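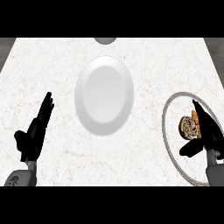 4. The Class Project

4.1 Setting

I taught the robot learning elective at Vavness College for the first time last year, and this section covers the part of the course that took up the most hours and produced nearly all of the data in this paper: the plate project. The students were juniors and seniors, mostly from computer science, with a few from mechanical engineering and one brave soul from the music department (who ended up writing our best logging code). They worked in eight teams. We met in the Dumitrescu lab, a long room with good windows and bad outlets, and the whole project ran in simulation.

I went back and forth on that last point for most of a summer. Students love real hardware, and so do I! But we had one room, eight teams and a semester that was supposed to end in December, and I had seen how a shared arm turns into a waiting line. With Cemavon, the simulator we used, every team could have its own two-armed robot at two in the morning if that was when they wanted one. Some of them did want one at two in the morning. I have the log files.

4.2 The task

The base task sounds like nothing: get the baked goods onto the plate. The plate is a white oval one with a raised rim, set on a marble tabletop between the robot's two arms. Each arm ends in a black hand with several fingers and a thumb, and the students could command the two sides separately. An episode counts as a success if the items the team was told to serve are resting in the well of the plate when time runs out, with neither hand touching them. If an item is leaning on the rim, it doesn't count. We argued over the rim rule for an entire class meeting, and I still think we got it right, though two teams would like it on record that they disagree.

I picked this task over the block stacking I had used in workshops for a few reasons, and the main one is that students already have opinions about food. They knew right away what a clumsy serve looked like. When a policy let go of a cookie from too high up they groaned, all of them together, before the score came up on the screen. I never got a groan out of a block.

The other thing I liked was the two hands. You can do the whole job with one, and I said so in the handout. I wanted to see who would use the second hand and what for, so I left it wide open.

4.3 Collecting demonstrations

Each team recorded 30 demonstrations using the teleoperation setup in the lab, which gave us 240 across the class. Recording is dull work, and I should have warned people better. A clean demonstration takes patience, and a student's first few are usually awful: the wrist comes in at a funny angle, the fingers close on air, the thumb knocks the item over and then everyone has to decide whether to save the run or toss it. My rule was that a team could throw out a run only if they wrote a sentence saying why. I got some wonderful sentences. "Sneezed" appears more than once.

Figure 1 comes from the shared set. The right hand has closed around two things at the same time, a round cookie-looking one held nearly edge-on and a toasted-looking one standing upright behind it, partly hidden by the fingers. The left hand is open and holding nothing, and the plate is empty. I point it out because the double grip was not in my handout. I had assumed people would carry one item per trip. A good share of the demonstrations do go that way, but once one team tried grabbing a pair, word got around the room quickly, and by the second week of recording I was seeing it everywhere.

That turned into a headache and a gift. The headache was that the two styles got mixed together in the training set, and a policy that learns from both can end up hovering between them, closing on the first item and then sort of dithering. The gift was that I now had something to lecture on! I scrapped my slides for that week and we spent the time on multimodal demonstrations instead, using the students' own data, and it was the liveliest class of the term.

4.4 Training

Every team trained with Zondano, the small imitation learning package that one of my earlier classes started and that I've kept alive since then. It's plain code. There are two model types in it, a straightforward behavior cloning network and a version that predicts a short chunk of upcoming actions at once, and I asked each team to train both before they changed anything. Inputs were the camera view and the joint positions of both arms and hands. I didn't let anyone feed in the true item positions from the simulator, even though it would have made everyone's life easier, as I wanted them to deal with what happens when fingers cover up the thing you're holding.

They did deal with it, or tried to. A multi-fingered hand hides a lot, and from a camera looking down at the table a held item can nearly vanish behind the knuckles. Three teams kept a short history of frames so the model could remember what it had picked up. One team went the other way and leaned on the finger joints, figuring that a hand that can't close all the way must have something in it. I thought that was a lovely idea and I told them so, perhaps too loudly, given that the other teams then copied it.

4.5 Evaluation

We evaluated everything in one long push over the last two weeks. All the teams' policies together ran for 3,391 scored episodes, with item positions shuffled each time. It's an odd number. I had planned on a nice even one, but a batch of runs died when the lab machines restarted for updates, and I decided to report what we had and leave the missing ones missing. The restarted runs were spread across teams, so I don't think anyone was helped or hurt much by it.

The main comparison is in Section 5, but here are the things I wrote down as I watched. The chunked model looked calmer than the plain one for pretty much every team. It reached, it closed, it moved over the plate, and it didn't twitch on the way. The plain model did fine on single items and fell apart on the pairs, usually at the release: the fingers would open enough to drop one item and then hang on to the other as if they'd changed their mind. The team that had thrown out all of its own double-grip demonstrations before training got the steadiest results on the single-item episodes, and I'd encourage anyone running a class like this to let at least one group try that, just so the rest can see it.

The second hand was the real surprise for me. Most teams parked it. They held it up with the fingers straight, out of the way, and never asked anything of it. I had pictured one hand steadying the plate while the other served, and only one team went for that, late, with a handful of demonstrations that weren't enough to train on. When I asked around, the answer was always some form of "it's one more thing to drive." Fair enough. Teleoperating one many-fingered hand already takes all the attention a tired student has, and next time I'd put two people on each recording session, one per arm.

4.6 What I would change

I'd start recording earlier. We spent the first month on readings and small exercises, and the students learned more about demonstrations in their first hour of making them than in any of the papers I assigned (sorry to the papers). I'd also shrink the base task to a single item for the first round, grade that, and then open it up.

I'd hold on to the discard sentences. I put them in as a speed bump and they became one of the more useful records we have, and a student is now sorting through them for a senior thesis. The categories so far are bad grasp, bad release, operator tired, and software, with bad release well out in front.

And I'd write the rim rule into the handout on day one, with a drawing.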